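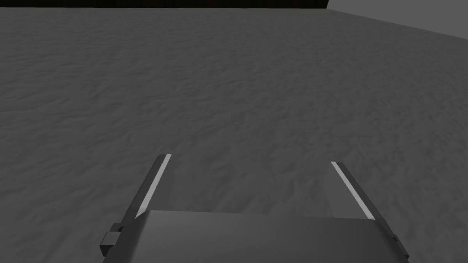
Before anybody at Emport touches the real cell, Eftychia Kontogiannis opens it on her screen. She has looked after Cell 39 since it was moved to the Itthorpe building in May, and she keeps a copy of it in simulation, with the same arm, the same gripper and the same wrist camera. The copy is plain. The floor is gray, the walls are simple, and the parts that customers like to see on a tour are missing. She does not mind this.

"I want to look at the fingers," she told me. "If I put in all the shelves and cables, I look at the shelves and cables."

Cell 39 packs small bottles of lamp oil for a company called Collus. It picks them from a tray and puts them in boxes, 545 boxes on a good shift. The work is simple, but the bottles are smooth, and when the pads inside the fingers become worn the bottles begin to turn in the grip. At first it is a very small turn. Then the label is on the wrong side, and later a bottle falls.

For this reason the pads are changed every 29 shifts. Changing them takes a few minutes with a hex key. What takes the morning is everything after it. A new pad is a little thicker than an old one, so the opening between the fingers is smaller than the program believes. Also the camera sits behind the gripper and looks out over it, and the fingers are always in its view. If a finger is mounted a small angle away from its old place, the vision program can take the end of it for the edge of a bottle.

Kontogiannis works in a fixed order, which she wrote on a card and taped to the inside of the cabinet door. First she opens the gripper fully, with nothing in it and nothing in front of it, and saves the view from the wrist. She does this in the simulation and afterwards in the cell. She puts the two views one over the other and compares the lines of the pads. When the lines agree, she goes on to the closing test. When they do not agree, she loosens the finger and starts again.

I visited on 03/07/2019, and that day they did not agree. The right finger was fine. The left one pointed a little inward, so little that I could not see it until she drew a line on the screen with a ruler tool. She took the finger off, cleaned the seat with a cloth, and found a thin piece of old glue where the pad's backing had been cut. The second try was good.

Her colleague Rafail Vrettos came to the company from Alexiou, where he repaired packing machines for many years without any simulation. In the beginning he thought her method was slow. He used to set the fingers with a steel gauge and his eye, and then run bottles until he was satisfied. He still carries the gauge in his shirt pocket, and on the closing test she asks him to use it.

"The computer has perfect fingers," Vrettos said. "Mine have screws."

They disagree about the floor too. Vrettos would like a simulated surface that looks the same as the real table, with its scratches and its shine, so that the reflections can be tested as well. Kontogiannis answers that a dull surface with a bit of texture is enough for checking alignment, and that the reflections must be tested in the cell in any case. The discussion has continued for some months and I did not hear the end of it.

After the closing test come the slow picks, 126 of them, with the speed turned down and Vrettos standing at the stop button. He watches the bottles and she watches the numbers for grip force. By lunch the cell was running at normal speed again. She wrote the date and the pad batch on the card, closed the cabinet, and went to look at a conveyor that had been making a noise since the night shift.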